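Subject: Re: Climik couple "we fight about the dishes" interview
Date: 9th August

> Has everyone seen the new Climik interview? The two leads from Over talk
> about being married and working on the same set. They say they had a
> huge fight over the dishes in May and didn't speak for 2 days. I thought
> it was so sweet and open of them. Dudell has the full clip up.

I watched it, all 20 minutes, and I don't buy much of it. Season two of Over starts in 10 days. Pettigrew handles the press for the show, and Pettigrew had the couple from its last series tell nearly the same story - silent treatment, then one of them cooks breakfast and all is forgiven. Go look in the list archive if you think I'm making that up.

Also, in May they were both supposed to be shooting in different cities. Dudell ran the set reports at the time and never took them down. Maybe they fought by phone, but then who was leaving plates in the sink?

I like them both and I hope they're happy. I just don't see what is "open" about a story that gets told the week the trailer drops. The clip had around 3,000 comments when I looked and most of them were quoting the breakfast line, so I suppose it did its job.

Does anyone have the longer cut? The Climik page only gives me the trailer.

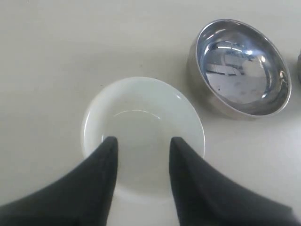
Pettigrew didn't do the press for the last series, they came in after it ended, so I'd go easy on that part. The dates are odd though, I'll give you that. No luck with the longer cut on my end either.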